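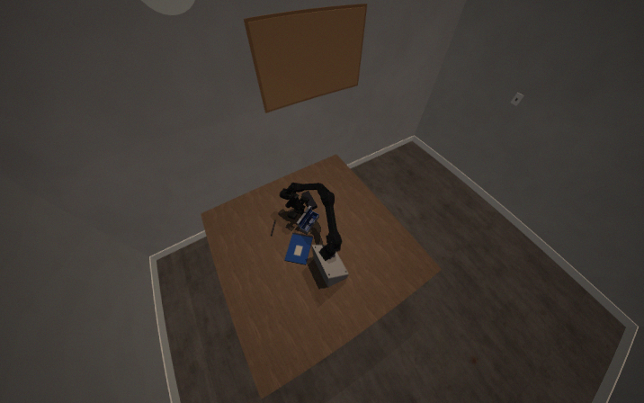 The Villix Challenge is a student robotics contest in which teams program a simulated arm to sort and move objects on a table. It was first held in January 2017 by the Dutona robotics club. Each entry is run 400 times, and the score is the number of clean picks.

The organizers describe the contest as preparation for factory work, a claim for which little evidence has been offered. The 2018 winner, Binar, scored well in simulation, but no results on a physical arm have been published. Critics also note that the object set has hardly changed between seasons, which may reward tuning to known items.

See also: Granström Cup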